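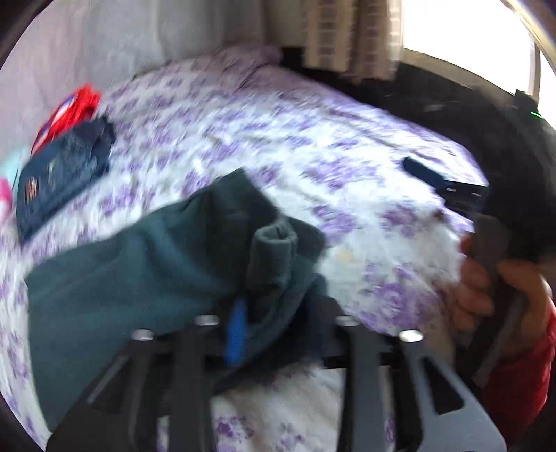

Speaker notes – "Selling shoes you can't try on"
Small footwear makers' meetup, Vimville, 23 Jan 2025

Start slow. People will still be finding chairs. Say hello, thank Pongsak Sukprasert for the invitation and for letting me go on before lunch, when everyone is still friendly.

Who I am: I've been with Sandow for a good long while now, first at the cutting table, then in the packing room, and these days I look after the online shop and everything that comes back from it. That last part is what I want to talk about. Returns! I know, I know. Stay with me.

Opening story. When we put our canvas espadrilles online we were so proud of them. Lovely rope soles, stitched by hand, the navy ones especially. In our first full year we sold 1088 pairs through the website and I thought we were made. Then the parcels started coming back. (Pause here, let the people who sell online groan.)

Most of the notes in those parcels said the same thing in different words: too tight across the toes. Some were very sweet about it. One lady wrote a whole page and told me about her daughter's wedding. She'd bought them for the dancing, bless her, and ended up in her old sandals.

Now, what did we do wrong? We had a size chart, of course we did. It gave a number and a foot length and that was that. What it left out was that canvas on a rope sole starts out snug and loosens with wear. Anybody who came to the workshop heard that from Saqib Jatoi while he knelt down and pressed on their toes. Online there was no Saqib.

So the first change was a plain paragraph under every shoe. Read it out: "These will feel close on the first day. Your toes should touch the end without curling. If you are between sizes and have a wide foot, take the larger one." Took me an afternoon to write and Saqib three weeks to approve.

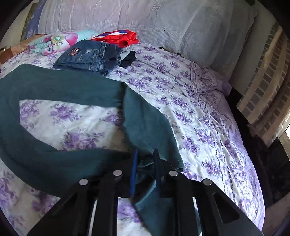
Second change was the paper foot guide. Laiba Ansari drew it, and if you've ever tried to draw a foot that fits everybody you'll know what I asked of her. You print it, stand on it with your heel against the wall, and mark the longest toe. Do both feet, in the evening if you can, with your weight on them. Remind the room about printer scaling – we put a line on the page that has to measure exactly 2 inches, and if it doesn't, the customer knows to print again. Hold up the sheet and pass a few along the rows.

We printed 700 of them on card as well and slipped one into each parcel that September. People kept them in a drawer and used them for the next pair, and a few used them for the grandchildren, I'm told.

Third change, and I'll admit I fought this one: we stopped calling the wide fitting "comfort." Mudassar Minhas kept telling me that younger customers read that word and pictured their grandfather's slippers. Now it says "wide" and nothing else, and it sells. He has been quite gracious about it, mostly.

If time is short, skip the next bit.

A word on exchanges. We started offering a free swap for a different size, one per order, and kept the ordinary return charge for refunds. Tirta Pelupessy set up the form so you pick the new size before you print the label. Of the first 69 people who used it, I wrote to every one myself to ask how the second pair fitted, and it taught me more about our lasts than I'd learned at the cutting table. Do write to them. They like being asked.

Questions I expect:
– Do we use one of those phone apps that measures the foot? No. We looked at Plultura and liked the people, but our customers seemed happier with paper.
– What about leather? Different story, it gives in different places. Send them to the Vigfúsdóttir talk this afternoon.
– Half sizes? Not yet. Saqib is thinking about it, and Saqib thinks slowly.

Finish by asking for the foot guides back if anyone doesn't want theirs, and tell them the spare ones are by the coffee.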